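How to score a club cricket match on paper

Quick version, nets start soon and I still have to find the bails. This is how we score at Stollska, other clubs do it a bit differnt.

What you need: scorebook, two pencils, eraser. Pen is a bad idea. Get to the ground early and copy both team lists before the toss, full names, not nicknames.

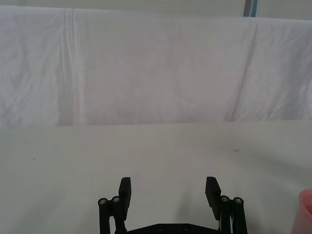 Step 1. Fill in the top

Teams, ground, date, who won the toss, overs per side. We play 40. Batting order goes down the left, but only write a batter in when they walk out. Captains change their minds.

Step 2. Every ball goes in twice

Once next to the batter, once in the bowler's box. Dot for no run, number for runs. Then cross off the running total. Do it in that order every time and you won't lose a ball.

Extras:
Wide - a cross, goes against the bowler
No ball - a circle, any runs off the bat go inside it
Bye - triangle, point up
Leg bye - triangle, point down

Byes and leg byes don't count against the bowler. Most common mistake in our old books.
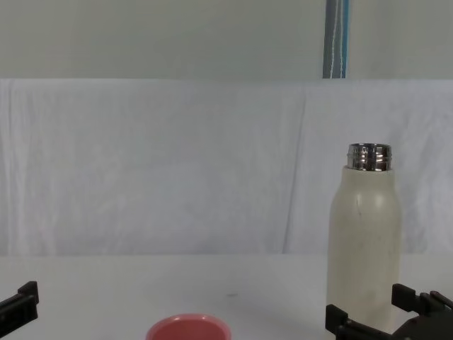

White cloth up behind the table, pale wall above it.

Step 3. Wickets

How out, who caught it, bowler's name. Then the score when it fell. A run out doesn't go to the bowler. Draw a line under the batter's row so you dont keep adding to it.

Step 4. Check at the end of each over

Call the total to the other scorer. If you don't match, fix it now. We once had Masilela on 159 in one book and 163 in the other, took until tea to find a four scored twice.

Maiden over: join the six dots into an M. Wicket maiden is a W. 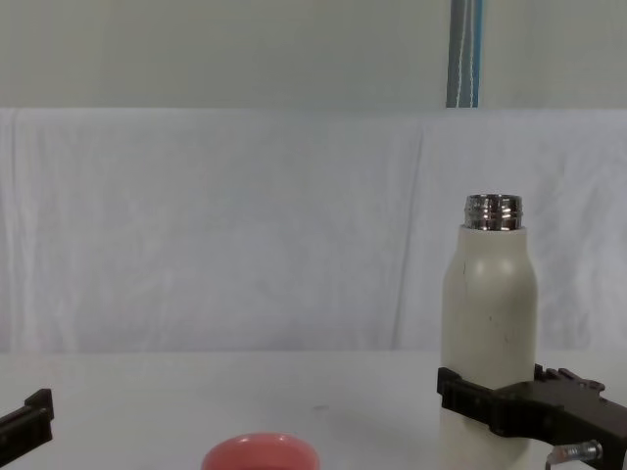
Table and backdrop, with a narrow strip on the wall.

Step 5. Closing the innings

Batters' runs plus extras = total. Bowlers' runs plus byes and leg byes = same total (penalty runs go on top, rare). Both scorers sign. Book goes back in the kit bag, league sheet goes in that night.

Bostummont away is next, bring a spare pencil.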